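Brundanton - Halle und Galerie

Vor dem Umräumen ist in der Halle noch einiges zu tun. Knapp 3,000 Bilder liegen im Ordner, sortiert ist davon noch fast nix. Rest folgt im Mai.
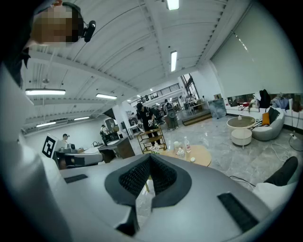
Ausgabe 70

Halle mit dem offenen Holzregalwagen. Weiße Wellendecke, Leuchtstofflampen, hinten das schwarze Geländer der Galerie.

Der Wagen kommt nachher rüber zu Pasar, die brauchen ihn dringnder. Bitte vorher leer machen und die Zettel dranlassen! Kleinkram in die Kisten von Katona, Deckel zu, Nummer drauf.

Was noch fehlt: Treppe, Lager, Teeküche. Größere Abzüge wie immer über Kakora bestellen, Bildnummer mit angeben - sonst sucht man sich tot. Letzte vergebene Nummer ist 3,834.

Stand: 3. Januar 2023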